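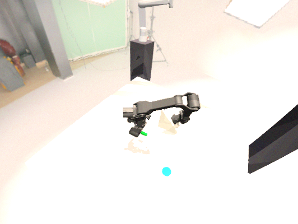

The claim doing the rounds this week is that tidying is a solved problem for machines and only the price is left to sort out. I have spent since February testing pick-and-place policies for small household objects, and I don't think the claim survives a look at the error logs. Most of our work starts in simulation, where the chore is cut down to almost nothing: one dark arm, a white surface, a short green rod, a cyan ball. No crumbs, no tea towel over half of it. Even so, the surface renders so bright that the ball is a flat disc with no clear shadow round it, and a policy that leans on shadow to judge height has very little to go on.

Some numbers, with the conditions attached, as numbers without conditions are what caused this argument. Task: pick up a named object, put it in a shallow tray. Simulation, 416 trials. Then the same policy on a real bench at Pitum, 232 trials. Same arm model, same object sizes, same time limit.

The simulated runs failed 58 times. I'm leaving out the bench total until Marius Nedelcu has finished relabelling, as the first pass counted "object in tray, tray on floor" as a success. The rule said the object had to end up in the tray. It had.

Failure types in simulation, commonest first. Fingers close beside the object. Fingers close on the object but too near one end, so it swings. Arm stops short and waits until time runs out. The last one is the cheapest to deal with in a house. You come home and the thing is still on the table.

The second is more awkward. A short thick rod held by one end is a small problem. A wooden spoon held by one end is a larger one, and a full jug held by its rim is a floor to mop. The grasp score we use treats all three alike.

Balls deserve a separate word. People assume a sphere is easy as it has no wrong way round. It also has no reason to stay put. If the first finger touches early, the ball leaves, and a policy trained on still objects goes on to close over the place where it was. Noel Agbayani added a re-look step after first contact. It helps, and it makes each pick slower.

Speed, then. Lăcrămioara Pană asked me for a fair comparison with a person, so I timed myself clearing the same bench. I won't print the ratio. It would be quoted without the line saying that I also knew where everything went, could use 2 hands, and was not asked to stop between objects.

The shop floor is a different matter and I'd like the two kept apart. At Lilholm they have a cell loading identical plastic caps into trays, and it runs through the night shift. Costel Pop looks after it. The caps arrive the same way up, the lights don't change, and anything odd is pushed off the belt before the arm meets it. That is useful automation. It says very little about a kitchen.

Ask what the cell does with a cap that arrives upside down and the answer is a bin. A person empties the bin. When I read that a process is fully automatic, the first thing I look for is the bin.

Liam Whiteley objects that I'm judging household machines by their worst objects. Fair. If you let me choose the objects, I can give you a decent machine now: rigid, matt, wider than a finger, lying apart from each other on a plain top. Blocks, corks, most of a spice rack. Then count how much of what is on your own kitchen table meets that list.

Cloth is off the list. So is anything clear, anything wet, and anything under something else. Huỳnh, the gripper we are trying next, has softer pads and should widen the list a little on the slippery side. It won't help with stacked plates, where the trouble is getting a finger in at all.

On the Kitton demo, which several of you sent me. It's a good piece of work. The mugs are spaced a hand's width apart with the handles all facing the arm. I would like to see it with the handles turned away, and then with one mug inside another.

My present answer, for those who asked for one line: sorting known hard objects on a clear surface, yes, with a person in the building. Clearing up after a meal, no.

Relabelled bench results go up on Friday if Marius gets through the tray cases. The new rule says the tray has to be on the bench as well.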